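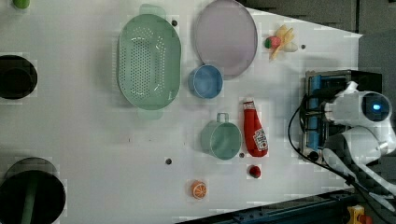 The table on Sunday, with the arm at the right.

We are now at 1,654 examples for the Ullent set, and I want to write down a few things before I forget them. Each example is one short task done by the arm while I guide it, saved together with the views from the cameras. The small one at the wrist gives the worst pictures, and I have learned to like it most.

My first 200 examples were too tidy. I put the mug and the plate always in nearly the same places, and the model learned the places very well. When I moved the plate by a hand's width, it went to the old spot and closed on air. So now I throw the things down a little carelessly, and I let the ketchup bottle lie on its side at any angle.
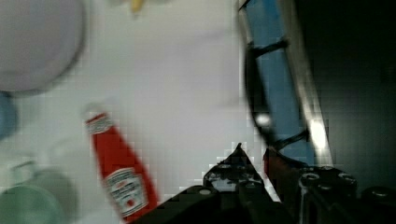 The second problem was my speed. In the evening I become tired and move the arm too fast, and then the wrist view is only smear. I removed 39 examples for this reason. My colleague at Istside would keep them, as he thinks the model must also see bad pictures. We have not agreed yet.

Next week I will try to record around 300 more, all with the mug.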